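Travel > Short Lets > News

October 24, 2021
By Damián Carrillo

Holiday flat firm Pruveo drops cleaning fee on short stays

Good news if you only want a night or two away. Pruveo, the holiday let site, is scrapping its seperate cleaning fee on any stay under three nights. Starts with new bookings. Anything already paid for stays as it is – no refunds, sadly.

The change covers 1,681 flats and studios, most of them near the coast. Another 817 are run by outside owners, who can choose. Rival site Wokel tried something like it in June, but only for studios.

Guests have moaned for ages about seeing one price on the first page and a much bigger one at the end. "People booked one night and paid nearly the same again for a mop and clean sheets," said Zaid Jaber, who looks after owners at Pruveo. "We were getting emails every day."

So will nightly prices go up instead? Jaber would not rule it out. Owners set their own rates and some have already put theirs up a bit. Worth checking the total before you press anything.

Towels and bed linen still included. Late check-out still costs extra, and dogs are still charged per stay. Deposits dont change either.

Owners have 15 days to say whether they want in. Those who do get a small badge on their listing and a higher spot in the search results for the winter.

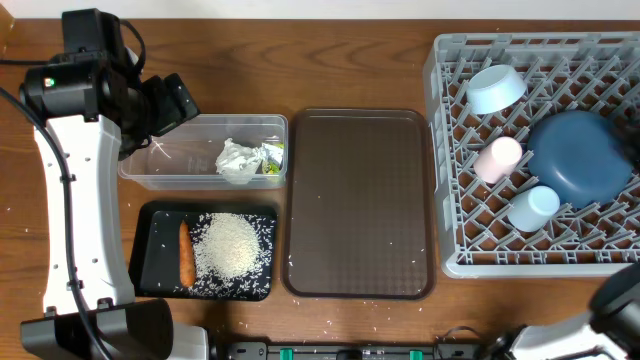 Owners who say no can keep charging the fee, but it will have to show in the price from the first page. Long stays are not affected for now – a decision on those is due next year.

Shares 46 | Comments 15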